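Kakwood Public Library
Changes to borrowing and room use, beginning in November. Please read the full thread. 1/9

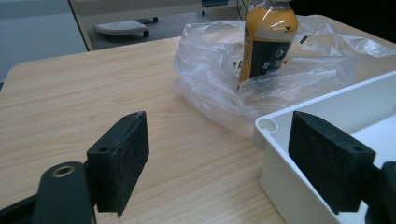

2/9
Loan periods. Books and audiobooks will be lent for 15 days. Magazines and films will be lent for 9 days. Items already checked out keep the due date printed on the receipt.

3/9
Renewals. Each item may be renewed 2 times, online, by phone or at the front desk. An item with a hold on it cannot be renewed.

4/9
Fines. The library will no longer charge daily late fines on children's books. Charges for lost or damaged items remain in place for all cards.

5/9
Holds. Reserved items will be kept on the hold shelf for one week. Patrons who have not updated their phone number or email address should do so before placing a new request.

6/9
Meeting rooms. The Magnusson Room and the Wuten Room may be reserved by any cardholder. Each room seats 12. Reservations must be made at least two days ahead. Food is allowed in the Magnusson Room only.

7/9
Hours. The building will stay open until 9 p.m. on Tuesday. All other hours are unchanged. The book drop on the parking lot side is open at all times.

8/9
Questions on loans and fines should be sent to Birger Wallin, Circulation. Questions on room reservations should be sent to Holger Engebretsen, Public Services. Please include your card number.

9/9
Printed copies of the new policy are available at the front desk, in standard and large type. Comments from the public may be left there in writing through the end of the month.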